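Home > About Us

Posted Feb 4, 2021 by the Lostell desk
3 min read
Filed under: Who We Are, Laundry & Linen

About Lostell

We teach folding. Plenty of people doubt that folding needs teaching, and we doubted it too when we rented our first room on Rorden Street. We still doubt most of what is said about it. A drawer full of tidy rectangles will not change your life, and we don't sell a course that claims it will.

What we do offer is 11 short lessons on handling cloth: towels, shirts, sheets and the odd-shaped things that end up in a ball on a chair. The Noh course is for beginners. Skalamlow is for people who fold for a living and suspect they were shown badly.

Every lesson starts with corners. Find two, pull the top edge tight between them, and let the rest hang before you decide where the first fold goes. A soft blue-gray cloth shows its creases well when it is held up by the corners, and you can see how much of the sag you have to deal with.

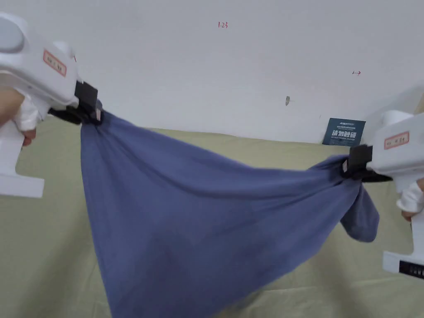 What we don't promise

We have read that a good fold saves you 500 hours over a lifetime. We couldn't find who counted. We won't repeat it in our brochure, and we've stopped quoting the 1753 household manual that everyone in this trade seems to quote secondhand.

New lessons open in March. Bring your own towels.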